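Plarside Owner's Manual
Section 6: Pairing a telephone and setting up driver profiles

The touchscreen in your Plarside can store a separate profile for each regular driver. A profile holds the seat and mirror positions, radio presets, preferred units and saved destinations for that person. Set-up takes a few minutes and must be carried out with the vehicle stationary.
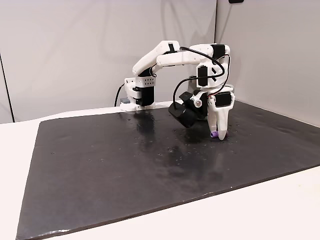
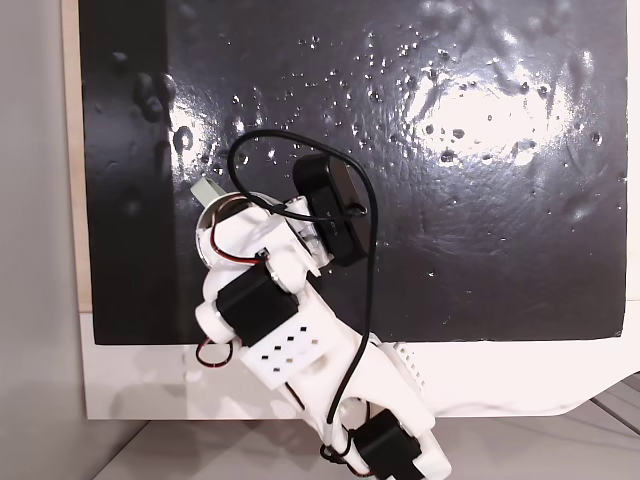
Before you begin

Park in a safe place, apply the parking brake and switch the ignition to position II. The engine need not be running. If the screen remains idle for 30 minutes with the engine off, the system will shut down to protect the battery.

Caution: Do not attempt to pair a telephone or edit a profile while driving. Most of the menus described in this section are locked once the vehicle is in motion.

Pairing a telephone

1. Switch on Bluetooth on the telephone and make sure that it is visible to other devices.
2. On the touchscreen, select Settings, then Connections, then Add device.
3. Choose your telephone from the list. The search may take up to a minute.
4. Check that the code on the touchscreen matches the code on the telephone, and confirm on both.
5. Select whether contacts and messages may be shared with the vehicle.

Note: Up to six telephones may be stored. To add another, first delete one from the Connections menu. Contact lists longer than 300 entries are loaded in stages, and names may be missing from the list for a short time after the first connection.

Creating a driver profile

1. Adjust the driver's seat, steering column and door mirrors.
2. Select Settings, then Profiles, then New.
3. Enter a name using the on-screen keyboard and press Save.
4. To link the profile to a key, hold the key against the symbol on the steering column until a tone sounds.
5. Press Finish. The profile is recalled whenever the vehicle is unlocked with the linked key.

Caution: The seat and mirrors may move when a profile is recalled. Keep the area behind the driver's seat clear of luggage, and do not leave children unattended in the vehicle.

A profile without a linked key can be recalled from the Profiles menu at any time when the vehicle is stationary. The Guest profile cannot be deleted or renamed.

If the system does not respond

Press and hold the volume control for ten seconds. The screen will go dark and restart. Stored profiles and telephones are kept. If message 839 appears after the restart, the key could not be read; replace the key battery as described in Section 9 and repeat step 4 above.

Vehicles supplied through Flendmont or Kenport with the Esteban audio option have a separate on/off button below the screen. On these vehicles, use that button in place of the volume control.

Before selling or returning the vehicle, select Settings, then General, then Restore. All profiles, telephones and destinations will be erased and cannot be recovered.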